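使われなくなった工場はなぜ壊されないのか
ピスタム旧紡績棟をめぐる聞き取りと文献の整理

地域社会演習 期末レポート
2023年6月13日
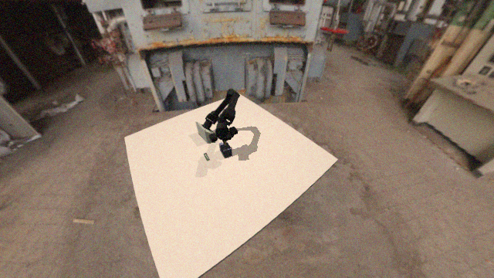

ピスタムの町には、閉鎖されたまま建っている紡績工場がある。町の人はこれを「旧棟」と呼ぶが、新棟があったことは一度もない。本レポートの出発点は、この建物がなぜ残っているのかという素朴な疑問だった。保存運動があるわけでも、文化財に指定されているわけでもない。使い道の案は何度か出て、そのたびに消えている。廃工場の内部といえば、がらんとした広間に埃っぽい灰色のコンクリート床が広がる眺めを思い浮かべる人が多いと思うが、町の議論もだいたいその床の広さから始まる。広いから何かに使えるはずだ、という意見と、広いから何をするにも金がかかる、という意見である。両者は同じ床の話をしながら、長いあいだ噛み合っていない。

1 調査の方法

調査は筆者とダリウス・グレク、ビンタ・エゼアニの三人で行った。グレクが図書館の郷土資料を、エゼアニが聞き取りを、筆者が両者の遅れの言い訳を担当した。途中で筆者も聞き取りに回ったので、最後の項目は分担表から削ってある。

文献としては、町の広報誌、議会の会議録、工場を経営していたドークサイド紡績の社内報を用いた。社内報は閲覧室の奥の箱に入っており、目録には「雑」とだけ記されていた。欠号が多く、肝心の閉鎖前後がきれいに抜けている。代わりに社員運動会の記録は完全に揃っていて、綱引きの勝敗であれば全年度について答えることができる。本レポートでは使わなかった。

聞き取りは元従業員、近隣の住民、商店主に対して行った。質問は四つ用意したが、たいてい二つ目に入る前に話が別の方向へ進んだ。当初はこれを失敗と考えていたが、指導の先生から「別の方向に進んだ話のほうを書きなさい」と言われ、方針を改めた。用意した質問票は付録に載せる予定だったが、読み返すと恥ずかしいので載せない。

2 工場の概略

ドークサイド紡績がピスタムに進出したのは、川と鉄道の両方に近かったためとされる。社内報の創業記念号によれば、最盛期の従業員は617人だった。当時の町の規模を考えると、どの家にも一人は工場の関係者がいたことになる。実際、聞き取りの相手で「うちは工場とは関係がない」と言った人が一人だけいたが、その人の妻も義父も工場に勤めていた。

建物は煉瓦の外壁に鋸屋根をのせた、この種の工場としてはありふれたものである。鋸屋根は北からの光を安定して取り入れるための形で、糸の色むらを見分けるのに都合がよかった。元検査係の女性は、曇りの日のほうが仕事がしやすかったと話してくれた。ピスタムは曇りの日が多い町なので、立地としては正しかったのだろう。観光案内にはこの利点は書かれていない。

閉鎖の時点で残っていた従業員は340人で、多くは隣のステッドステッドにある食品加工場に移った。広報誌はこれを「円滑な再就職」と表現している。移った本人たちからこの表現は聞かれなかった。ある男性は、糸と魚では手につく匂いが違う、妻に三か月嫌がられた、と述べた。この証言の学術的な位置づけについては検討中である。

3 消えていった利用案

会議録を追うと、旧棟の利用案は繰り返し現れている。主なものを古い順に挙げる。

最初の案は町民体育館である。床の広さがそのまま理由になっていた。ところが柱が多すぎて、バスケットボールのコートを取ると柱が二本、コートの内側に入ることがわかった。ある議員は「柱を選手とみなす」ことを提案しており、会議録には括弧書きで笑声とある。案はその次の会期には出てこない。

次が郷土資料館である。これは展示するものの所有者がはっきりせず止まった。機械類は閉鎖後に売却されており、町に残っていたのは看板と時計だけだった。時計は現在、役場の廊下にあり、いつ見ても5分進んでいる。職員によると、工場時代からそうだったらしい。遅刻を防ぐ工夫だったという説と、単に狂っていたという説がある。

三つ目は、姉妹都市であるタウィーサックとの交流会館である。この案は一時かなり具体化し、予算書にも項目が立った。しかし先方から視察団が来た日に雨漏りがあり、歓迎式は急遽、隣の消防団詰所で行われた。広報誌にはその日の集合写真が載っている。背景に消防車が写り込んでいるが、説明文は「旧棟にて」となっている。

四つ目は商業施設で、これは民間から持ち込まれた。駐車場をどこに置くかで近隣と折り合わず、9月の議会で取り下げられた。その後も市場、倉庫、撮影所といった案が出ているが、会議録での扱いはしだいに短くなり、最近のものは一行で終わっている。

4 壊されない理由

では、使われないなら壊せばよいのではないか。これについても会議録に何度か議論がある。解体費の見積もりは毎回、町が払える額を上回っていた。加えて、敷地の一部が隣地と入り組んでおり、境界の確定が先だという意見が必ず出る。境界の確定には古い図面が必要で、その図面は旧棟の中にあると言われている。誰が言い出したのかは突き止められなかった。

聞き取りからは、別の事情も浮かんだ。エゼアニが話を聞いた商店主は、壊すことに賛成だと言いながら、「ただ、うちの店の道案内は全部あそこを目印にしている」と付け加えた。同じような「ただ」は他の人からも出た。夕方の日陰がちょうどよい、風よけになる、なくなると駅が丸見えになる。いずれも保存を訴えるほどの理由ではなく、本人たちもそう思っている。それでも解体に手を挙げるのをためらわせる程度の力はあるらしい。

先行研究では、産業遺産が残る要因として記憶の共有や景観への愛着が挙げられることが多い。ピスタムの場合、愛着という語を使うと相手はたいてい困った顔をした。元従業員の一人は、あんなところに愛着があるものか、夏は暑くて冬は寒かった、と言い、そのあと55分にわたって工場の思い出を語った。録音の文字起こしを担当したグレクは、この発言を「否定的評価」と「肯定的評価」のどちらに分類するかで一晩悩み、結局「長い」という新しい欄を作った。

5 考察と課題

以上から、旧棟は残すと決めて残されたのではなく、決定が先送りされるあいだ建っていたと見るのが妥当である。先送りには費用と境界という制度上の理由があり、その下に、目印や日陰といった小さな用途が積み重なっている。この小さな用途は利用案のどれにも書かれていない。書けば予算がつかないからかもしれないし、書くまでもないと思われているのかもしれない。

課題としては、聞き取りの相手が高齢の元従業員に偏ったことが大きい。若い世代にも声をかけたが、「入ったことがないのでわからない」という返事がほとんどだった。わからないという答えにも内容があるはずだが、その聞き方を私たちはまだ知らない。また、ステッドステッドへ移った人々のその後については、先方の会議録が閲覧申請中のため扱えなかった。申請書は一度、押印の位置が違うという理由で返送されている。

謝辞

聞き取りに応じてくださった皆様と、「雑」の箱を出してくださった図書館の方に感謝する。箱の目録名については、次年度の受講生が改善を申し入れる予定である。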